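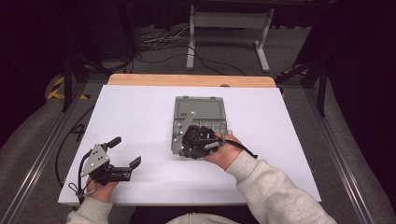
Tralalville Summer Market, Public Grounds Walk-Through
Checked by Arif Setiawan for the Downtown Grants Office, August, starting at 8 in the morning

Stall anchoring: PASS. Every tent leg on the Manurung Street side is weighted now, and thank you to the vendors who hauled extra sandbags over before breakfast!

Electrical cords and covers: FIX BEFORE OPENING. Three cords cross the walkway by the lemonade row with no ramp over them. Jiltaso, who hold the city contract for power, have promised covers by noon, and I'd like to see them down before we let strollers through.

Fire lane: PASS, with a comment. It's clear, but the bakery van does love that spot (I know, it's a long carry with the trays). Please use the lot behind the library.

Fire extinguishers: 4 required, 4 found, tags current.

Stage and steps: FIX. The left handrail wobbles. Nornevska built the stage with public money and it's a lovely thing, but a rail has to hold a grown person leaning on it, and this one would not. Steps stay roped off until it's bolted.

Posted crowd limit: PASS. The sign reads 581 and hangs at both gates, though the one at the east gate is half hidden by bunting, so do slide that over.

First aid table: PASS. Well stocked, nicely shaded, easy to find.

Trash and grease: RECHECK. Barrels are fine. The grease bin needs a lid that fits.

I'll be back at 3 for the cords, the rail and the lid. Call the office if you need me sooner.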